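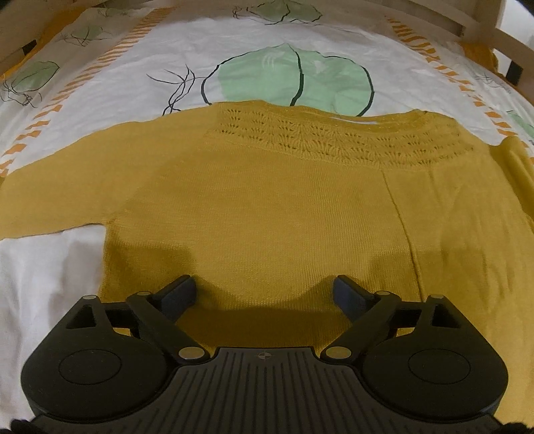
So the rule at Skasis was two squeezes and then let go, and I want it on the record that I knew the rule. I had the rule on a sticky note. I could say it in my sleep, and according to my sister I did.

I'd been folding for them since October, out of my bedroom in Itdale, and it was the best job I'd had in years. You get the gripper in the mail, you get a login, and then you pick up your own clothes off your own bed for money. Sweaters, mostly. They were crazy about sweaters. Every fold I did went off to the big folding arms at the Pleltska laundry, the ones that do all the hotel sheets for the coast, and the idea was that the arms would pick up my habits. My habits! I fold like a raccoon. But they said they wanted ordinary people, and I'm as ordinary as it gets before coffee.

The yellow sweater was my star. It has this band of little holes around the top, and the arms were bad at holes. They'd catch a finger in one and just keep going. So the desk at Skasis asked me for more of the yellow one, lots more, face down, sleeves any which way, and I said sure, and I did it 143 times in one week. By the end I hated that sweater a little. I still wore it.

Here's how a fold went. Pads down on the knit, squeeze, lift, carry the hem up, set it down, and then two squeezes in the air, quick, away from the cloth. The two squeezes meant I'm finished, I'm clear, nothing is in my hand. After that you could scratch your nose or whatever. The handbook had a whole page about it with a red border, and I read that page the way you read the card on an airplane.

What I did instead, and I can tell you exactly when it started because it was the week my heat was out, was squeeze twice before I let go. My fingers were cold and I was rushing. Squeeze, squeeze, open. You'd never notice. I sure didn't. The counter on my screen went up by one every time, same as always, and the counter was all I ever looked at.

They called me at 6:40 in the morning. I was lying on top of the covers with my coat on.

"Are you the yellow sweater?" the woman asked.

I said I guess I was.

She wanted to know if I could come in to Pleltska, right then, and bring the gripper. She was very polite. I've worked enough places to know what very polite means, and I put on real pants.

The bus takes 25 minutes and I spent all of them deciding I'd broken something expensive. When I got there the floor was quiet, which was strange all by itself, because you can normally hear that place from the bridge. There were 21 arms in a row down the long wall, and every one of them was stopped. They were all holding something. Pillowcases, bath towels, a tablecloth. They held their things up at chest height, pinched tight, and they weren't moving at all.

"They won't let go," the woman said.

It had started at the change of shift. One arm finished a towel, gave it two squeezes, and reported it was clear. Green light, gate unlocked, everything friendly. A guy from the night crew walked in to get the towel, same as he did a hundred times a night, and the towel didn't come. So he pulled on it. And the arm, which had just told the whole building its hand was empty, felt something tugging and did what any of us do when a sweater slips. It gripped harder and swung for the table.

He was okay. I need to say that early, because she didn't say it early, and I stood there with my ears ringing until she got around to it. He had a bruise from his elbow to his wrist and he'd gone home to bed. Somebody hit the stop. Then they checked the next arm, and the next, and all of them had their green lights on and their fists shut.

"Show me how you fold," she said.

There was a bench there, and I didn't have anything to fold except what I was wearing. So I took off the yellow sweater and laid it face down, with the crew standing around in their rubber boots, and I did one. Pads down, squeeze, lift, carry, set. Squeeze, squeeze, open.

She didn't say anything. She held up one finger and I did it again. And I heard it that time, the two little clicks with the cloth still in there, and then the soft one after. It was like hearing your own voice on somebody's answering machine.

I said, "Oh no."

"How long?" she said.

"Since my heat went out."

She wrote that down, I swear, word for word. I saw it later on the report, under Cause, and under that was a longer part about how Skasis should never have taken the squeezes as proof of anything, and how the gate should've been looking at the pads instead of listening for clicks. A sensor would've caught it. There was a sensor, as it happens. It was in a bag in a drawer, waiting on a bracket from a company called Liu that made the brackets. I felt a tiny bit better after the drawer and then I thought about the guy's arm and felt the same as before.

They cut the power and cranked the hands open one at a time, with a wrench. It took until lunch. I stayed and caught things. No one had asked me to, but I couldn't see myself getting back on the bus, so I stood under each hand with my arms out and took whatever came down – towels mostly, and the tablecloth, which was heavier than you'd think. The man with the wrench would say "coming" and I'd say "okay." That was our whole conversation.

They threw out everything I'd sent since the cold week. I got paid for it anyway, which I felt weird about and spent.

I still do folds. They sent a new handbook, and the red page is gone, and now there's a light on the gripper that stays on until the pads are really apart. I watch the light. I also say "clear" out loud, to nobody, in my bedroom, before I put my hand anywhere near the bed. My sister heard me through the wall and asked who I was talking to, and I told her the sweater.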